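Desktop disassembly subgroup - meeting minutes
01/02/2023
Minutes: Dewanti Hutapea
Present: Hutapea, Villalobos, Zarinach, Duten (joined by phone, dropped off before item 4)

1. Last minutes
Approved, one fix. Item 3 should have said "socket lever", not "slot lever".

2. Viewpoint result (Villalobos)
Main item today. Question was whether wrist camera alone is enough to localize the CPU socket on an open tower, or if we still need the fixed overhead. Method as agreed in September: coarse pose from the chassis rail and power supply edges, then refine on the socket bracket, then approach. 341 approaches logged in total, same board model throughout.
Coarse step is good. Rail edge is long and straight, nearly always found. Refinement is where it goes bad, mostly when the fingers come in over the memory slots and hide part of the board.
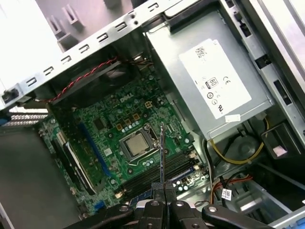 Fig. 1. Wrist view, thin probe held between the fingers, tip just right of the processor.

Zarinach asked if the probe tip is used in the pose estimate. No, tip is only for measuring the error afterwards. Should be stated in the writeup, two people have now misread the plot.
Duten wants error split by approach direction. Agreed. At the moment it's one number for everything and that hides the problem.

3. Steep views
Long discussion. Template set was built almost entirely from high views, so anything at a low angle gets matched badly. Glare makes it worse - board goes nearly white at the top and the edge detector gives up.

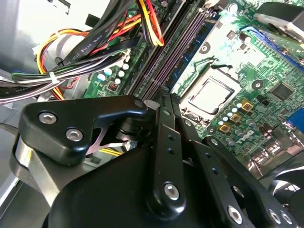
Villalobos tried masking out saturated pixels before matching. Helps some, but then there are too few features left around the memory slots and the estimate jumps. Power cables are the other trouble, they never lie the same way and the matcher likes to latch on to them. Zarinach: mask cables by color? Villalobos: red and yellow yes, black ones no, they look like gripper.
Agreed to rotate the template set and add 90 low-angle frames. Labeling to be split evenly. Exposure to be fixed by hand for now, auto exposure off for all runs untill further notice.

4. Repeatability
Same target pose, 30 repeats, wrist camera only. Spread is fine along the rail, noticeably worse across it. Hutapea thinks this is the rail again, it fixes one direction very well and says little about the other. Proposal: add the power supply label as a second landmark. High contrast, flat, has a clear rectangle.

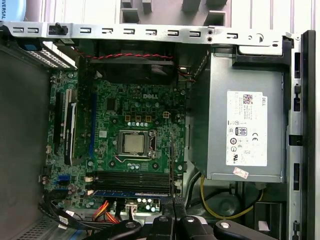

Fig. 2. Higher view with rail, board and power supply label all visible. Candidate landmarks for the new coarse step.

Concern from Zarinach - labels differ between units, so match the outline only, no text. Agreed.
Not agreed: whether to drop the overhead camera. Villalobos for, Zarinach against until the low views are fixed. Carry over.

5. Carkesar dataset
Carkesar split is almost 3000 frames after cleanup. Naming still inconsistent, left and right approach folders were swapped in one batch. Do not train on it until Dewanti confirms.

6. Actions
Villalobos - error by approach direction, redo plot, add note on probe tip
Zarinach - outline matcher for the label, first version
Duten - script for rotating templates
Hutapea - fix folder names, send round the labeling split
All - label own share of low-angle frames

7. AOB
Lamp position to be marked with tape on the bench before anyone moves it. Spare fingers orderd.

Next meeting same time, same room. Overhead camera question goes first on the agenda.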